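Right, thread on the packing cells then, going quick as my break's nearly over. Been on kitting at Fagerlund since June. School bags, mostly. Two of us per bench before, now it's arms on the bench and us minding them.
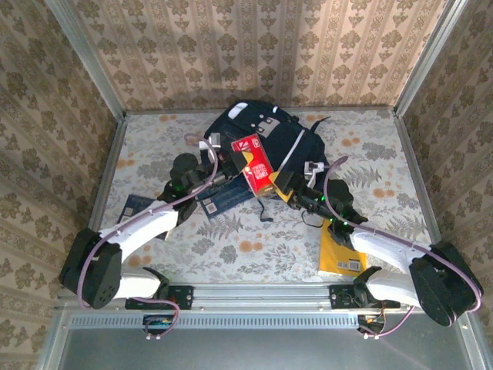
Both arms on the red box, backpack underneath.

What changes for us. Less lifting, fine. Wrists feel better, Ileana says the same. But you're stood watching, and watching is tiring in a way I cant explain to my manager.

Also the talking's gone. Marit and me used to do a whole shift nattering over one bag. Now she's a cell away.

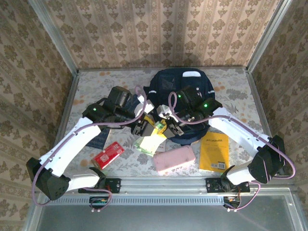

Bag at the back, pouch in front, yellow book off to the right.

Pay. Same grade for now, "under review". Birger asked at the meeting who decides when a cell minder becomes a technician. No answer yet. He's asked twice.

Target is 1000 items a shift across the line, same as when it was all hands. Soft stuff is where it gets slow. Books are easier, you'd think
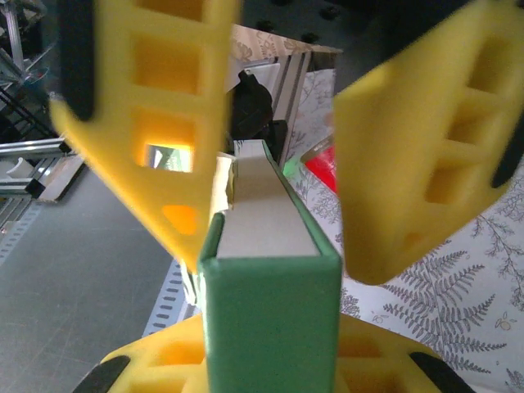 and then Jannik wants every stoppage typed up with a reason code. There are 255 codes. I use 2.

Training was one afternoon with Eilif. Good bloke, talks fast. No refresher planned as far as I know.
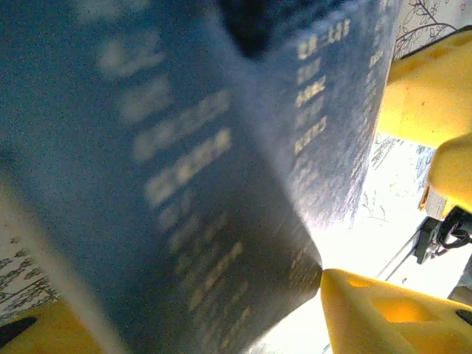

My worry is the new starters. They never learn the job by hand so they dont know what a bad grip looks like. Yellow fingers right up against something blue and creased, small print all over it, I'd want a person who's packed a few to be watching that. Ileana's asked for a week of hand packing first. We'll see.

Break over. More tomorow if theres wifi

Recent posts
Canteen prices again
Night shift rota, a moan
Bus to Funau cancelled
Union meeting notes, short version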